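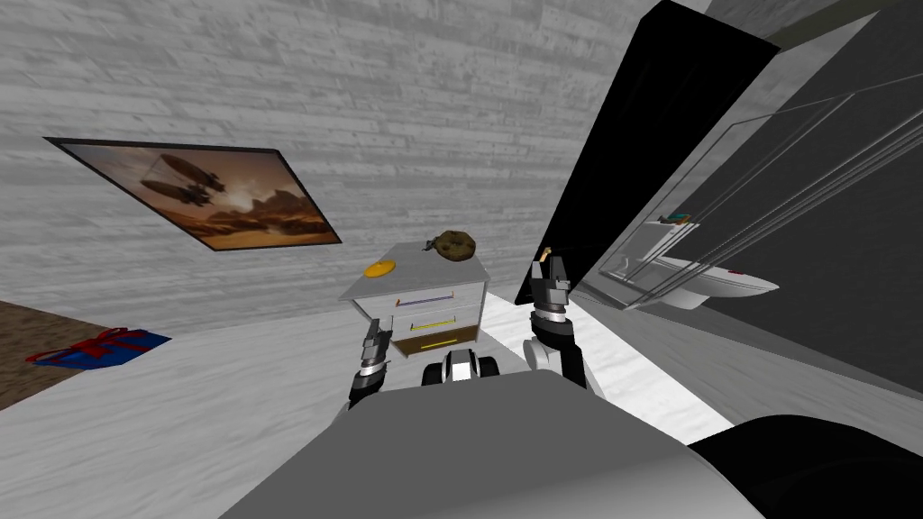 매실은 기다려주지 않는다

나는 매실을 정말 좋아한다. 먹는 것도 좋지만 꼭지 따는 시간이 더 좋다. 이쑤시개 하나 들고 앉아 초록색 알을 하나씩 굴리고 있으면 한나절이 그냥 간다. 그런데 올해는 마감이 겹쳐서 장에 나가는 걸 자꾸 미뤘고, 겨우 시간을 내서 갔더니 벌써 노르스름한 것들이 섞여 있더라. 어쩌겠나, 그거라도 사야지. 10킬로를 덜컥 샀다. (차 트렁크를 열 때마다 향이 확 올라오는데, 그게 또 얼마나 좋은지!)

작년까지 나는 무조건 설탕과 매실을 일대일로 섞었다. 엄마가 그렇게 했고 이모도 그렇게 했으니까. 그러다 겨울에 동네 빵집 누쿠무스에서 매실잼 바른 호밀빵을 먹었는데 세상에, 하나도 안 달았다. 신맛이 먼저 오고 단맛은 한참 뒤에 따라왔다. 계산대에서 물어보니 설탕을 과육 무게의 42퍼센트만 넣는다고 했다. 그날부터 나는 유월만 기다렸다.

그래서 이번엔 반을 나눴다. 단단하고 파란 알은 청으로, 노랗게 익은 알은 잼으로. 청은 늘 하던 대로다. 씻어서 물기를 말리고, 꼭지를 따고, 설탕과 켜켜이 담고, 맨 위에는 설탕을 두껍게 덮는다. 처음 일주일은 바닥에 가라앉은 설탕을 하루 한 번 저어준다. 나는 깜빡하고 이틀에 한 번 저은 해도 있었는데 별일 없었다.

문제는 잼이었다. 익은 매실을 물에 살짝 삶아서 한 번 버리고(쓴맛이 꽤 빠진다), 체에 내려 씨와 껍질을 걷어내고 무게를 달았더니 과육이 919그램. 처음 산 양을 생각하면 허무한 숫자지만 못난 알을 골라내고 집어먹은 것도 있고, 절반 넘게 청으로 갔으니 그러려니 했다. 설탕은 빵집 비율대로 계산해서 넣고, 넓은 냄비에 중불로 올렸다.
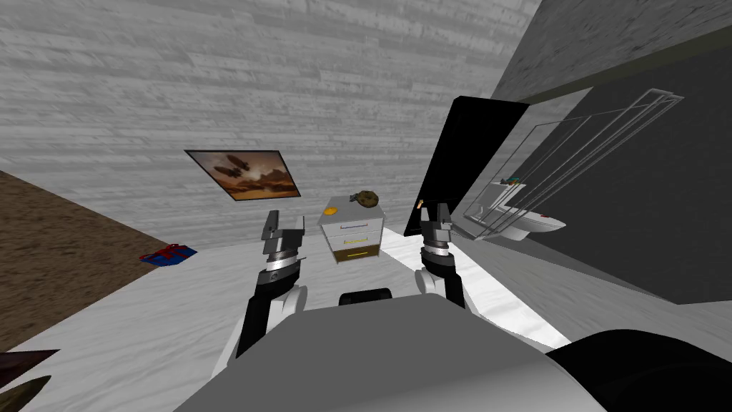
그 비율로는 오래 못 둬요, 하고 지난달 매실 이야기를 올렸을 때 독자 한 분이 댓글을 달아주셨다. 설탕을 줄인 잼은 냉장고에 넣고도 금방 먹어야 하고, 오래 두고 싶으면 작은 병에 나눠 얼리는 게 낫다고. 자기는 큰 병 하나에 담았다가 곰팡이 피어서 통째로 버린 적이 있다고 했다.

맞는 말씀이라 그대로 따랐다. 115밀리리터짜리 꼬마 병을 꺼내서 냉장고에 둘 것만 가득 채우고, 얼릴 것은 위를 손가락 한 마디쯤 비웠다. 얼면서 부풀어 오르니까. 얼려도 되는 병인지는 꼭 확인하시길. 나는 예전에 얇은 병을 하나 깨먹고 냉동실 서랍을 통째로 닦은 적이 있다.

그런데 설탕이 적으니 졸이는 느낌부터 달랐다. 평소 같으면 주걱을 들었을 때 묵직하게 뚝뚝 떨어지는데, 이번엔 한참을 저어도 주르륵이었다. 중간에 설탕을 더 넣을까 세 번은 고민했다.
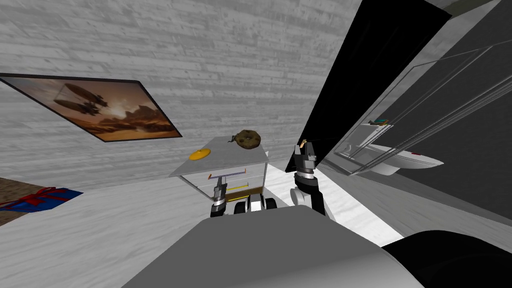

결국 참고 더 졸였다. 찬 접시에 한 숟갈 떨어뜨려 손가락으로 밀어보고, 쭈글쭈글 주름이 잡힐 때 불을 껐다. 식으면 더 되직해지니 조금 묽다 싶을 때 멈추는 게 좋다. 색은 살구색보다 조금 어둡고, 맛은… 시다! 눈이 찡긋할 만큼 시다. 그런데 버터 바른 빵에 올리면 기가 막히다. 플레인 요거트에도 좋고, 돼지고기 구울 때 간장이랑 한 숟갈 섞어 발라도 좋다.

참, 도구 얘기를 빼먹을 뻔했다. 체는 비틀로우에서 나온 굵은 망을 쓰는데, 고운 망은 매실 섬유가 다 막아버려서 팔만 아프다. 냄비는 스테인리스나 법랑으로. 매실은 산이 세서 코팅 안 된 알루미늄 냄비는 피하는 게 좋다.

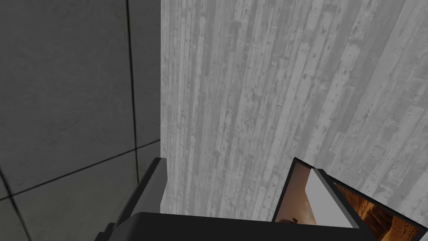
글 편집부 살림팀 | 2025년 6월

청 쪽은 이제부터가 기다림이다. 나는 석 달쯤 뒤에 알맹이를 건지고, 액만 따로 병에 담아 서늘한 곳에 둔다. 바로 먹어도 되지만 우리 집은 12월까지 손대지 않는 병을 하나 꼭 남겨둔다. 추운 날 뜨거운 물에 타 마시면 여름에 마시던 것과 전혀 다르게 둥글둥글한 맛이 난다. 건져낸 알맹이는 살만 발라서 고추장에 무치는데, 밥도둑이라는 말은 이럴 때 쓰라고 있는 것 같다.

잼은 벌써 두 병이 비었다. 한 병은 내가 먹었고, 한 병은 옆집에 갔다. 시장에 황매실이 남아 있으면 조금 더 사 올 생각인데, 다음번엔 생강을 얇게 저며 같이 졸여보려고 한다.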